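Lidded cups in a wire basket keep tipping over

Haruto Sekiguchi
May 7, 2023
2544 views · 9 comments · Share

I look after the tea corner at our community hall, a grand title for a table and a basket. The cups are white plastic with lids, and they are meant to live in a metal wire basket so people can carry the lot in one go. Every time I put one in, it leans on the bars like a man waiting for a bus. By the time I reach the sink, half of them are lying down. I bought the basket in December and I'm too stubborn to replace it. What do I line it with?

Dalibor Šťastný
24 likes · Share

Cut a piece of non-slip drawer liner to fit the bottom. Mine cost 80p from a market stall and has outlived two kettles. Put the heavier cups in first, along the long side, and fill the gaps with a folded tea towel. If you only have one cup in there it will fall over whatever you do, so carry that one in your hand like a normal person.

Same sort of arrangement, white cup with its lid on and a dark wire basket further up the table: 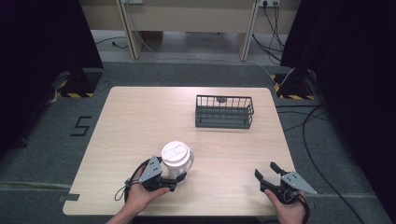 Loading it without the leaning

1. Bring the basket to the near edge of the table so you aren't reaching across.
2. Hold the cup low down, well below the lid. Lids come off when they feel like it.
3. Set it down flat on the liner before you let go.
4. Start in a corner and work along.

Hurnik
2 likes · Share

buy mugs

Mathur
5 likes · Share

Seconding the liner, though the tea towel will go missing within a week. Ours did. A bit of cardboard works too until somebody spills something on it, and then you have porridge.

Comments (9) · Share this page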